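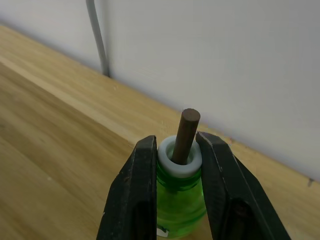
Returnable Bottles in Student Housing: A Study of Deposit Use at Two Residence Halls

Student Project Report
Department of Public Policy and Environmental Studies
Authors: Elif Naz Sarıgül and Latifa Abou Zeid
Submitted 13 May 2026

1. Background

Drink containers sold in the state carry a refundable deposit, which the buyer recovers by bringing the empty container back to a store or redemption center. The rule applies to students as it does to any other household. Residence halls are a special case, however. Residents often do not own cars, storage in shared rooms is limited, and the closest redemption point may be a long walk away. Containers that could be redeemed are therefore placed in the general recycling stream or in the trash, and the deposit is lost to the resident.

This project examined how residents of two halls, Jedow Hall and Bosier Hall, handle plastic bottles and cans that carry a deposit. The halls were chosen for their difference in location. Jedow Hall stands across the street from a grocery store with a return counter. Bosier Hall is at the north end of campus, and its residents must take a bus to reach the same counter.

2. Research Questions

The project was guided by two questions. First, do residents who live close to a return counter redeem more containers than residents who live farther away? Second, what do residents themselves give as the main obstacle to redemption?

A third question, on the role of roommates in sorting decisions, was included in the proposal. It was dropped after the pilot survey, when the wording was found to be unclear to most respondents.

3. Methods

The study combined a container audit with a short written survey. Both took place in January, after the winter break, when occupancy in the halls was stable.

For the audit, the contents of the recycling bins on each residential floor were sorted by hand over 16 collection days. Containers were recorded by material (plastic, aluminum, or glass) and by whether a deposit mark was present on the label or lid. Containers with no readable label were recorded separately and left out of the comparison. Bins in the lobbies were not included, as these are also used by visitors.

The survey was placed in resident mailboxes and could be returned to a closed box at the front desk. It asked how often the resident bought drinks in deposit containers, what was usually done with the empties, and what would make redemption easier. No names or room numbers were collected. The survey plan was reviewed by the course instructor before distribution.

Sorting was carried out in the service room on the ground floor of each hall. Gloves were worn at all times, and broken glass was set aside for custodial staff. The authors divided the work by building: Ms. Sarıgül was responsible for Jedow Hall and Ms. Abou Zeid for Bosier Hall. To check that containers were being recorded in the same way, both authors sorted the same bins together on the first day and compared their sheets.

4. Results

4.1 Container audit

The audit recorded 1420 deposit containers in the recycling bins of the two halls. Of these, 681 came from Jedow Hall and the remaining 739 from Bosier Hall. The two halls house a similar number of students, and the difference was smaller than the authors had expected. Plastic bottles made up the largest group in both buildings, followed by aluminum cans. Glass was uncommon.

The location of the bins within the building appeared to matter. Floors with a bin beside the elevator yielded more containers than floors where the bin was kept in a laundry room. This pattern was seen in both halls and was not anticipated in the study design.

4.2 Survey responses

Most respondents in both halls were aware that a deposit had been paid at purchase. Many did not know its value, and several believed that containers had to be returned to the store where they were bought. The obstacle named most often in Jedow Hall was lack of space to keep empties. In Bosier Hall it was the trip itself, with the need to carry a full bag on the bus mentioned in a number of written comments.

One comment from Bosier Hall is representative: "I would do it if I could leave the bag downstairs and get the money on my card."

5. Discussion

The results give only limited support to the view that distance decides whether containers are redeemed. Residents of Jedow Hall live within sight of a return counter and still discarded a large number of deposit containers. Storage, habit, and incomplete knowledge of the rules are likely to play a part as well.

The audit counted what was thrown away and could not measure what was redeemed. A resident who buys few drinks and a resident who returns every bottle look the same in the data. The survey was meant to fill this gap, but it relied on memory, and residents with an interest in recycling may have been more willing to respond.

6. Recommendations

The authors recommend that the Housing Office:

- place a labeled rack for deposit containers next to the existing bins on each floor;
- include a short explanation of the deposit rules in the move-in packet;
- arrange a trial bag drop at Bosier Hall for one semester, with refunds paid to student accounts;
- repeat the audit at the end of the trial, using the same recording sheet.

The cost of the racks was not studied. Any trial should be discussed with custodial staff in advance, as it would change the collection schedule on the residential floors.

7. Acknowledgments

The authors thank the front desk staff of both halls for receiving the survey forms, and the custodial teams for holding back the bins on collection days.

Appendix A contains the recording sheet. Appendix B contains the survey form in its final version.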